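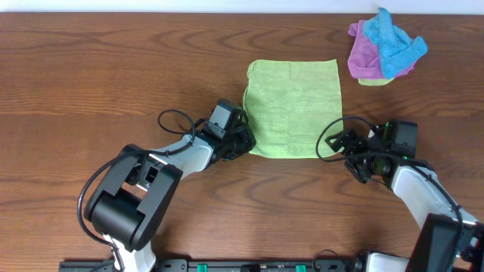
What is a microfiber towel made of?
Most are a blend of polyester and polyamide (nylon), spun into fibers much finer than a human hair and then knitted or woven into cloth.

Microfiber towel

A microfiber towel is a small, soft cleaning cloth made from very fine synthetic fibers. It is used for dusting, drying dishes, wiping counters, polishing glass and dozens of other household jobs, and it is one of the most useful things anyone can keep in a kitchen drawer. Microfiber towels are usually sold in packs of several bright colors, with lime green, sky blue, pink and yellow among the most common.

How it works

The secret is in the fiber. During manufacture the polyester and polyamide are often spun together as a single strand and then split apart, so that a cross-section looks something like a sliced pie or a tiny star. All those wedges and gaps give the cloth an enormous amount of surface for its weight. Dust and grease cling to the edges of the fibers, and water is drawn into the spaces between them — a wonderful trick for something so light!

Not every microfiber is split. Unsplit cloth feels slick, slides easily over the skin and tends to push water around a countertop. A simple test is to drag the towel slowly over a dry palm. Split fiber catches slightly on rough skin, a feeling some people love and others can't stand.

Construction

Most household towels are knitted, which makes them stretchy and gives the surface its fine ribs or loops. Terry knits have loops on both sides and suit general cleaning. Waffle weaves have a grid of small pockets and are popular for drying dishes. Flat, tightly woven cloths are kept for eyeglasses, windows and screens.

Edges vary too. Some towels are hemmed with thread, some are cut with heat or ultrasound and left without a border, and some are bound with satin tape. Knitted towels rarely stay perfectly square. After many washes the sides may bow out and the ends go wavy, and this has no effect on how well they clean.

Weight is given in grams per square meter. Glass cloths are among the lightest, and plush drying towels are among the heaviest.

Colors

Bright dyes look cheerful, and they are practical as well. Many homes and cleaning crews give each color its own job, so the cloth that wipes the bathroom never meets the dinner plates. There is no single rule that everyone follows. In her household handbook The Cloth Drawer, Heiðrún Dalsgaard keeps green for the kitchen, blue for glass, pink for the bathroom and yellow for dusting, and she suggests writing the list inside a cupboard door. The Sukiseo cloth set, sold in packs of 17, comes with a printed card for the same purpose.

New dark or vivid towels can bleed, so the first wash should be done separately.

Folding and storage

Because the fabric is thin and grips itself, a microfiber towel folds beautifully. The usual method is to spread it flat on a table, smooth it out from the center with both hands, fold it in half, and fold it in half again. Folding it this way gives eight clean faces if both sides of each quarter are used in turn. Leif Bergmann, who taught housekeeping courses for 19 years, liked a fold in thirds followed by a roll, which stands upright in a shallow drawer and shows every color at a glance.

Crumpled towels do no harm to a shelf, but a pile on the floor picks up lint and hair very quickly. A lidded bin or a closed drawer is best.

Washing

Warm water and a small amount of liquid detergent are enough. Fabric softener should be left out, as it coats the fibers and spoils their absorbency. Cotton towels should go in another load, or their lint will end up all over the microfiber. Towels can be hung up or tumbled on low. High heat can melt the fine tips of the fibers and leave the cloth stiff, and for the same reason microfiber should never be used to lift a hot pan.

A towel that has stopped absorbing can often be rescued with a long soak in warm water and detergent, followed by a thorough rinse.

Surfaces

Microfiber is gentle on finished wood, glass, tile and stainless steel. On a varnished tabletop, a barely damp towel followed by a dry one leaves a lovely clear shine with no spray at all. Waxed or oiled wood should be wiped lightly along the grain. Grit caught in a dirty cloth can scratch, so towels that have touched the floor or garden furniture should be washed before they go near anything polished.

See also: Chamois leather; Dish towel; Terry cloth; Waffle weave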